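Gripper Comparisons Should Start With the Pads

Posted 9 May 2019

Most gripper comparisons I read open with a table of stroke, peak force and cycle time. Those numbers are easy to get and easy to print. They also say very little about how a parallel gripper behaves on thin, limp material, and thin, limp material is most of what a house contains. My position is that the pad surface and the linkage compliance should be reported first, and that a comparison without them should not be used to make a purchase.

The argument comes from a bench exercise Keegan Prendergast and I ran in December. We had two parallel units on hand, the Kettler and the Asano, and a controller from Veresitz that could drive either one. The data sheets put them close together. On rigid blocks they were close together. We logged 3,029 closures in total and on the blocks I could not have told you from the force traces which unit was mounted.

On plastic film the two separated at once. The Kettler shipped with smooth pads, and film slid out sideways as the fingers met. The Asano pads had a raised texture and held the same film at a lower commanded force. We then swapped pads between the bodies. The result followed the pads. I consider that the most useful hour of the whole exercise, and it does not correspond to any line on either data sheet.

The second variable is linkage play. A four-bar finger with slack at the pivots will tilt slightly under load. On a block this is a defect. On a folded bag it can help, as the pads settle against uneven layers. Keith Tawhiri, who reviewed our numbers, disagrees and would take the stiffer linkage every time, on the grounds that compliance belongs in the pad where it can be replaced. He may be right for a production cell. For mixed household objects I would still accept some play, provided it is measured and stated.

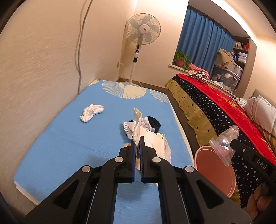 Should a hand-held gripper be tested with the same pads as the one on the arm?

The same pads, from the same batch, should go on both. If the hand-held unit has better friction than the arm-mounted one, the operator learns to use closures the arm cannot reproduce, and the recorded grasps are then of limited value.

Test objects are the third problem. Crumpled bags, socks and paper on a mattress make a harder set than anything in a standard block kit, and a softer support surface changes the approach as well. The fingertips can press into it and get under an edge. On a steel bench they stop dead. A vendor who tests on steel only has tested half the task.

I would ask for three things in any published comparison. State the pad material and texture, and the hours on it. Ours had 72 hours of use before the grip on film began to drop, and a fresh pad beside a worn one is a comparison of pads. State the play at the fingertip with the gripper closed on a known load. Include at least one film, one knit and one paper item, each tested on both a hard and a soft surface.

The Garnumbridge test sheet we now use has fields for all of these. It adds 4 minutes per unit to the setup. Peak force is still on it, on page 2.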